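Home Computer Access Program
Progress report to the Quintana Foundation
Submitted December 19, 2024
Prepared by Ehsan Fallahi, Program Manager

Purpose of this report

This report covers the second half-year of the grant and sets out progress against the work plan agreed at the start of the funding period. A statement of expenditure has been sent separately. The program places refurbished desktop computers in households that have no computer at home, and offers basic training in their use at our centres in Drarov and Uvura.

Placements

The target for the full grant period is 600 households. At the close of this reporting period, 500 households had received a computer, monitor, keyboard and mouse. Families with school-aged children remain the largest group, followed by older residents living alone and adults enrolled in language or upgrading classes. Referrals from schools slowed over the summer holidays and recovered in September.

Demand in Uvura has been stronger than expected. The waiting list there was closed for four weeks so that staff could clear existing applications, and it has now reopened. Demand in Drarov has been steady, although a higher share of applicants there have no home internet connection. These households are offered a computer loaded with an offline dictionary, a typing course and an office suite, and are put in touch with low-cost internet plans where one is available at their address.

Training

Roughly 300 people attended at least one training session. The introductory course runs over four evenings and covers files and folders, email, passwords and online forms. Attendance fell off after the second evening at the Uvura centre, mainly among parents of young children. A morning course was added on a trial basis and has kept most of its participants to the end. We propose to offer both times for the rest of the grant.

Participants have asked most often for help with government forms, banking and school portals. The course notes have been rewritten to bring these topics forward. The notes are available in plain English, and translation into two further languages has begun. That work is behind schedule – the first translator withdrew, and a replacement was engaged only near the end of the period.

Collection and storage

Donations of equipment came from local employers, two school boards and members of the public. The program received 1299 items in all, counting monitors and accessories as well as computers. A good part of this material was too old to be of use and was passed to a licensed recycler. Staff time spent sorting unsuitable donations is higher than budgeted, and the donation form now asks for the age of each computer before a collection is booked.

The Skovetti Street storeroom was full for much of the period. The landlord has offered a second room at the same rate, and we ask the Foundation to approve moving a portion of the unspent travel line to cover it. No increase in the total grant is requested.

Matters arising

Two points raised in the Foundation's last letter are addressed as follows. Follow-up calls to households are now made at three months instead of six. The privacy notice given to donors has been revised to explain how data on donated drives is erased, and each donor receives a certificate on request.

Work planned for the next period

The remaining placements will be made at both centres, with priority given to applicants who have waited longest. The morning course will continue, the translated notes will be issued, and a short household guide to looking after a computer will be drafted. The guide is intended for readers with no technical background, and will introduce the inside of a desktop computer before it turns to dust, ventilation and storage. With the case open, the drive bay can be pointed out, along with a green circuit board carrying small components and fine traces. A draft will be sent to the Foundation for comment before printing. 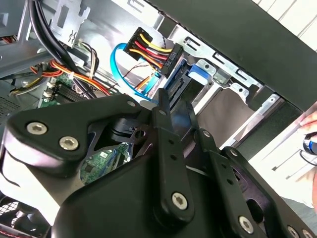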